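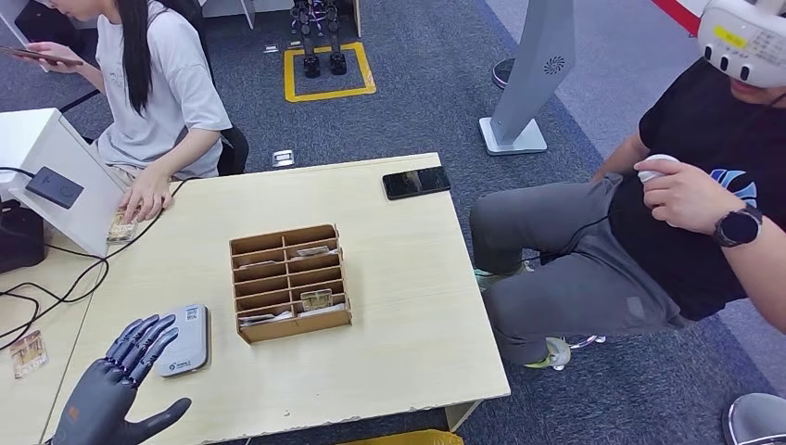
Spent most of Monday sorting out my late uncle's recipe cards and I want to write down how I did it while I still remember.

He ran a small cafe called Zakico for 18 years and wrote everything on whatever was to hand. Order slips, backs of envelopes, one on a parking ticket. My aunt gave me the lot in a carrier bag.

First pass was just reading. 267 bits of paper. Almost 100 of them turned out to be the same lentil soup with small changes. More cumin, less cumin, "no lemon for Mounir".

Second pass was grouping. I tried doing it by main ingredient and gave up by lunchtime. Half of them don't have a main ingredient, they have a sauce and a note saying "with whatever's left".

What worked was sorting by when you'd cook it. Breakfast, soups, trays for the oven, bread, sweet things, and things for when somebody's ill. So six groups. The last one is bigger than I expected.

His measurements are a problem. "One blue cup" comes up a lot. My aunt still has the blue cup - it holds a bit more than a standard mug. I've pencilled the amount in millilitres on each card and left his wording alone.

Oven temperatures are worse. He only ever wrote "hot" or "Zwahlen hot". Zwahlen was the make of the old oven, and according to Fouad Bouzid, who worked there on Saturdays, it ran well over whatever the dial said. I'm going with 220 until something burns.

Made the semolina bread last night as a test. Too dry. Read the card again and there was a line on the back about adding the rest of the water after the first rest. So check both sides of everything.

Still can't read eleven words on the orange cake. Mounir Ouazzani is coming over at the weekend to have a go, he used to type up the menus and was the only one who could follow the handwriting.

Will post the soup once I've picked a version. Probably the one with more cumin.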